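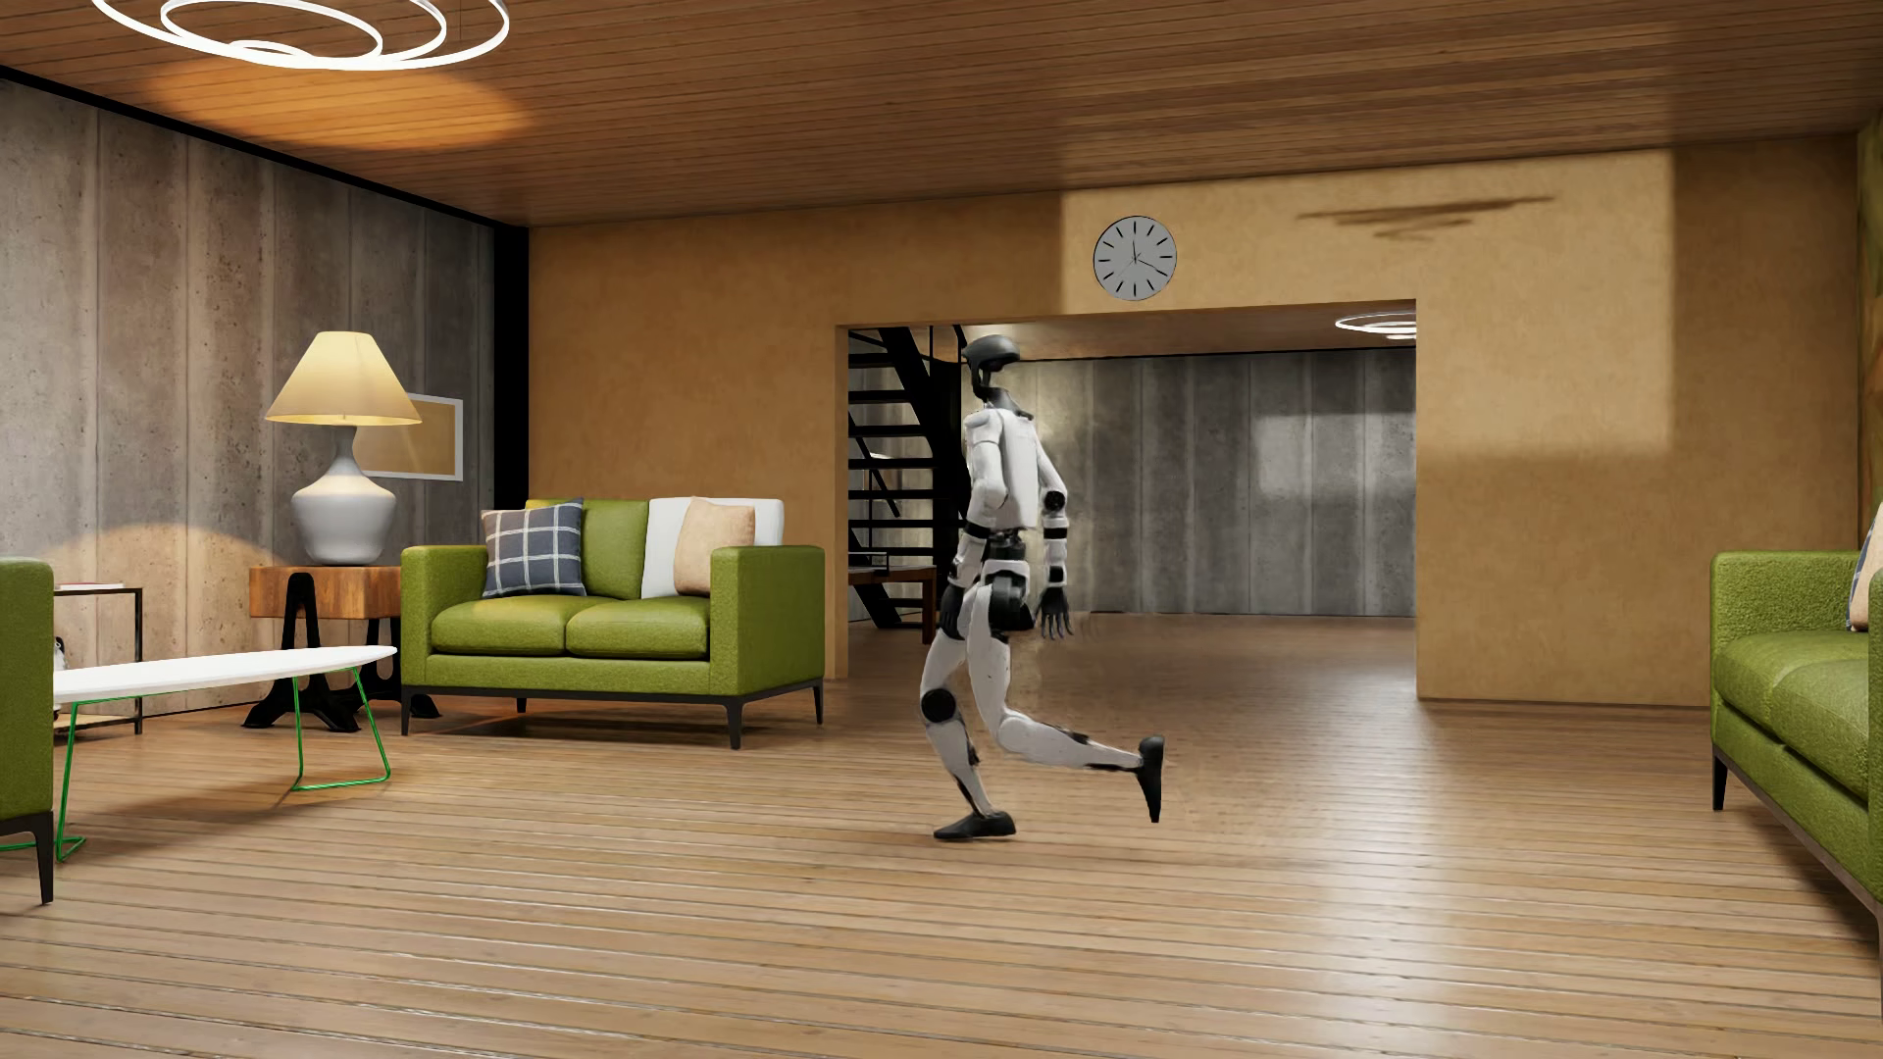 Kurkora (student project)

Kurkora is a student robotics project run by our after-hours club, and I should say straight away that I'm one of the people in it, so this entry is a bit less stiff than the others on the wiki. It's about getting a simulated humanoid to walk round a furnished living room without kicking the sofa. Everything happens in software. We don't own a humanoid and I can't see the club buying one!

Background

The project was started in August by Mansa Laryea, who had got fed up with our old wheeled line-followers (so had I, to be fair). Nhyira Issahaku joined soon after and wrote most of the walking code. There are 11 of us on the mailing list now, though on a normal evening you'll find far fewer in the lab and at least one person asleep on a coat.

The name doesn't stand for anything. Mansa typed it into the folder box and it stuck.

The room

Our first test world was a flat grey plane, and it was dull. The room we use now is called Abubakari and it's much nicer to look at - wooden floor, green sofas, a mustard-coloured wall with a clock on it and a black staircase out the back. The long white coffee table is the thing everyone worries about. Its legs are bright green wire, and the collision shapes for those took Nhyira two whole evenings.

The stairs are scenery for the moment. People ask about them every time we show the project, and the answer is still no.

The walker

The robot is a white and black humanoid with a dark domed head. Its walking is handled by a controller we call Modport, which takes a target direction and works out where the feet should go. Each new version gets up to 3000 short practice walks before anyone is allowed to say it's good. A knee that bends sharply on the back swing is normal for our gait, by the way. New members always report it as a bug.

Arms are left mostly alone. We did try a proper arm swing and it looked lovely, but turning got worse, so it's parked in a branch until somebody fancies it.

The Eliteo round

Eliteo is the small contest we hold with 3 neighbouring clubs. Each team's walker has to get from one side of the room to the other, go round the coffee table and stop facing a sofa. Touching furniture costs points and falling over ends the run. Our entry had to be in by December 26, 2022, a rotten date, and I uploaded it from my gran's kitchen on her very slow internet.

Joining in

Beginners are welcome, and you don't need your own laptop. Most people start by moving furniture about in Abubakari and watching what the walker makes of it - good fun, and you pick up the file format as you go. Ask Mansa for a login.

See also: Modport settings; Abubakari room files; Eliteo rules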